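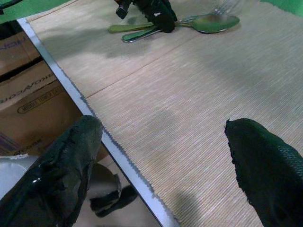 Ticket 85 – left finger not closing fully on thin handles
Opened by: Theda Steinbach
Assigned to: Kadir Kaplan
Status: open, waiting for part

Theda: Cutlery task on the Gellby arm. Gripper closes, reports a grip, then drops the spoon on lifting. Thick handles are fine. Started after I swapped the finger covers in September 2022.

Kadir: Is the zero position still the old one? New covers change the closing distance.

Theda: Re-zeroed with nothing between the fingers. Dropped 4 spoons in a row after that, so no change.

Kadir: Try closing force at 100 per cent, and slow the last bit of travel.

Theda: Done. Holds a fork now, still loses the spoon. The left finger gives slightly if I push it by hand – the right one doesn't.

Selim: Had the same on mine in June. It was the grub screw on the left drive shaft. Take the cover off first or you can't reach it.

Theda: Screw was loose by roughly half a turn. Tightened it, and the play is less but not gone. The flat on the shaft is worn.

Kadir: Shaft ordered from Osico, 2 in case we spoil one. Leave force at 85 until it's fitted, please.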